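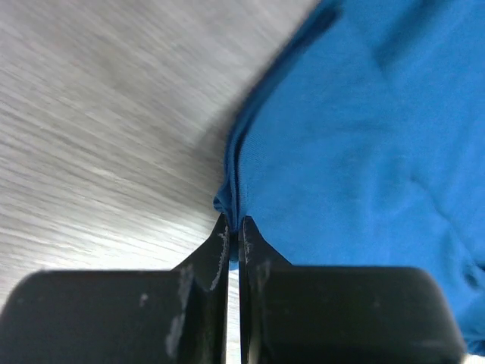
木目の台の上の青い布

青い布の件
11月 文・フロリアン・ガイヤール

伯母の遺言状には、屋敷のことも貯金のことも書かれていなかった。屋敷はとうに人手に渡り、貯金は最初からなかったからである。そのかわり、青い布を甥ふたりに等しく分け与える、とあった。

ふたりというのは、私と従兄のエーベリのことだ。エーベリはゼルステッドで保険の仕事をしており、等しく、という言葉を聞くと目の色が変わる。葬儀の席でも、パンの切れ端を私の分と見比べていた。

「鋏で切ればいいだろう」と私は言った。

「どこを切るんだ」とエーベリは言った。「縁が曲がっている。真っ直ぐでないものの真ん中を、君はどうやって決める」

私は高校で幾何の単位を落としかけた男なので、黙って茶を飲んだ。

公証人のギルコフ氏は、この町で108件の相続をまとめたという人物である。本人がそう言うのだから、そうなのだろう。氏は眼鏡を拭き、かけ直し、布を眺め、また眼鏡を拭いた。そして、布の由来がわからなければ評価額が出せず、評価額が出せなければ等分もできない、という見解を示した。見解の料金は別に請求された。

由来なら、私も子供のころに聞いたことがある。ただし聞くたびに違った。ある冬には、オペラ歌手が伯母に投げてよこした肩掛けの残りだった。別の冬には、沈みかけた船の旗だった。母に確かめると、カーテンを買いに行って寸法を間違えたのよ、と言った。私は長いこと母の説を信じていたが、伯母の家の窓にカーテンがかかっていたためしはない。

エーベリは独自に調査を始めた。ゼルステッドの図書館に通い、ファリランスという織物工房の名前を見つけてきたのである。とうの昔に潰れた工房で、青しか織らなかったという。赤の注文が来ても青を納め、それで潰れた。

「本物なら大変なことになる」と従兄は電話口で声をひそめた。彼がひとり暮らしなのは私も知っている。

「偽物なら？」

「それでも半分は僕のものだ」

鑑定のため、私たちは5時間列車に揺られて隣県の専門家を訪ねた。布はエーベリの膝の上の鞄に入っていた。途中で彼が手洗いに立つと、鞄も一緒に立っていった。戻ってきた彼は鞄を開け、布を確かめ、それから私の顔を確かめた。私は窓の外の牛を見ていた。牛のほうが親類として付き合いやすそうに思えた。

専門家は小柄な老婦人で、布を指先でつまみ、光にかざし、匂いをかぎ、最後に耳にあてた。耳にあてる鑑定法を私は初めて見たが、エーベリは深くうなずいていた。

「青ですね」と老婦人は言った。

「ファリランスの青でしょうか」

「青です」

鑑定書にもそのとおり書かれた。印紙代と合わせると、布を新しく買っても釣りが来たと思う。帰りの列車で従兄は鑑定書を三度読み、青であることに疑いの余地はなくなった、と言った。

そのあと、私たちは布を交代で預かることにした。2か月ごとに受け渡し、場所は中間地点の駅の待合室、立会人はギルコフ氏。氏の日当は折半である。受け渡しのたびに布を広げ、傷や染みの有無を書面に残す。一度、私が隅にジャムをつけた。洗って返したところ、エーベリは洗う前の状態に戻すよう求めてきた。ジャムをか、と訊くと、彼は少し考え、ジャムは含まない、と文書で回答した。

そんなことが何年も続いた。妻には、いい加減に譲ってしまいなさいと言われた。私もそのつもりで、ある冬、待合室でそう切り出した。全部やるよ、もう要らない、と。

エーベリは喜ばなかった。それどころか青ざめて、椅子に座り直した。

「そうすると、次はいつ会うんだ」

ギルコフ氏が眼鏡を拭きはじめた。売店はもう閉まりかけていて、私は三人分のコーヒーを買いに走らなければならなかった。戻ってみると、従兄は布を畳んで私の席に置き、受領書に日付を入れて待っていた。私の番は先月終わったばかりだと言うと、彼は規約の改定を提案した。コーヒー代は私が払った。折半の話は、まだついていない。

最近の掲載作品
・駅長の留守番
・伯父の外套、または外套の伯父
・三軒隣の鶏
・ゼルステッド行き最終
・切手を貼らない手紙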